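Filed under: Talks & Slides / Textile Reuse

Speaker notes — Sorting and cutting wiping cloth from worn knitwear
Mamdale, March 1, 2023

Slide 4. Open with intake. The Flomlow line received 1199 kg in the trial period. Of that, nearly 1000 kg was cotton jersey. State that the rest went to Ursu for fiber recovery and move on. Do not go into pricing; it has its own slide.

Slide 5. Bench inspection. Cloth is judged on a plain wooden surface against a plain backing. Patterned or white tops make pale fabric hard to grade. Pause on the picture before reading the criteria.

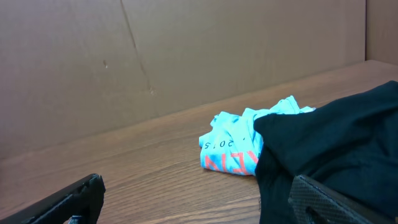
Fig. 2. Light blue cloth on the table, before flattening.

Points to make: a bunched piece cannot be graded. Folds read as darker bands and may be mistaken for stains. Spread by hand, smooth from the center outward, turn once, check the reverse. Seams and printed areas are cut away.

Slide 6. Yield. 700 kg passed as wiping grade. Minimum piece width is 30 cm — repeat this, it gets asked every time. Pillum buyers accept mixed colors but want light and dark baled separately.

Slide 7. Laundering before cutting. Wash at 85 °C, full dry, no softener. Softener reduces absorbency. If time is short, skip the detergent table and go to questions.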